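Section 6. Two-Arm Carton Exercise: Table Set-Up and First Grip

This section applies to the two-arm station used in the Skutska carton exercise. It assumes that both arms have been powered up, homed and checked as described in Section 5. Students who have not signed off on Section 5 may watch but may not operate the station.

We use cookies to remember your settings and to count visits. By continuing to browse you accept our use of cookies. Accept | Manage preferences

6.1 Before you start

1. Log in to the station computer with the team account and open the Hurkard control panel.
2. Set the speed limit to 50 percent for both arms. Leave it there until the first full run is complete.
3. Confirm that the emergency stop is released and within reach of the second operator.
4. Clear the near table panel. Spare cartons, tools and bags go along the far edge, against the wall.
5. Check that neither arm can reach the items on the far edge at the travel limits set in the panel.

CAUTION: Scissors and cutters are used by hand only. Stop both arms before reaching over the table to pick them up or put them back.

6.2 Cable check

1. Follow each arm cable by eye from the base to the gripper.
2. Move the wrist joint slowly through its full range. The loop over the arm must not pull tight at either end of travel.
3. If a cable catches on the table edge, stop the arm and re-route the cable by hand before continuing.

NOTE – Tape is not an acceptable fix for a slack cable. Use the clips in the Magnusson kit.

6.3 Gripping the carton

1. Place one empty carton on the near panel, clear of the seam between the panels.
2. Bring the left gripper down over the carton until the fingers are alongside the cardboard.
3. Close the left gripper in steps of 6 on the force scale. Stop when the carton no longer slides under light finger pressure. The panel will not accept a value above 300.
4. Bring the right gripper in level with the table, fingers pointing left and open. Halt it short of the carton.
5. Check the wrist camera view before closing the right gripper on any flap or loose sheet. 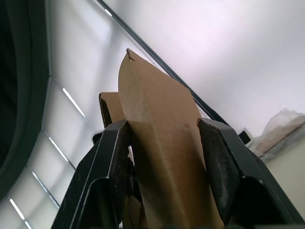
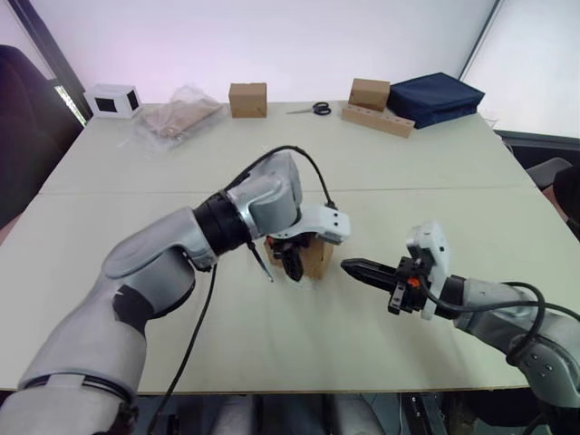 Clirniseo Student Robotics Club – Manipulation Team

6.4 Reading the wrist camera view

The wrist camera looks along the fingers, so the background changes with the angle of the wrist. When the wrist is turned upward, the ceiling and its lights may fill most of the view. Do not use the background to judge whether the gripper is level. Use the joint readout.

1. Check that cardboard is visible between both fingers. If it touches only one, open the gripper, shift the wrist sideways and close again.
2. Look for a second layer. A flap folded behind the front surface can be partly hidden by a finger.
3. Inspect the edge of the cardboard for tears. A sheet with a torn tip may be used for grip practice but not for a scored run.
4. Save a still from each camera under the run number.

NOTE – Scuffs and dust on the black finger faces are normal. Wipe them with a dry cloth at the end of the session. Do not use solvent.

6.5 Closing the flaps

1. Hold the carton with the left arm. Do not move the left arm while the right arm is working.
2. Push the nearest flap inward with the closed fingers of the right gripper.
3. Retract, open the fingers and repeat for the remaining flaps.
4. If the carton turns in the grip, pause the run and go back to 6.3, step 3.

CAUTION: Do not steady the carton by hand while either arm is enabled. This applies at all speed settings.

6.6 Faults

Error 2001 – Left gripper force not reached. The carton wall has folded inward. Replace the carton and clear the error in the panel.

Arms stop without an error – Check the emergency stop, then the enable switch. Restart from 6.1, step 2.

Wrist view frozen – Close the camera window and open it again. If the view does not return, end the session and enter the fault in the log.

6.7 End of session

1. Open both grippers and remove the carton.
2. Send both arms to the rest position and wait for the panel to show IDLE.
3. Disable the arms before powering down the computer.
4. Flatten damaged cartons and put them in the recycling bin. Undamaged cartons go back to the far edge of the table.

Corrections to this section go to Ainhoa Cantero. The step order in 6.5 was changed in April and replaces the order on the printed card. Section revised May 11, 2018.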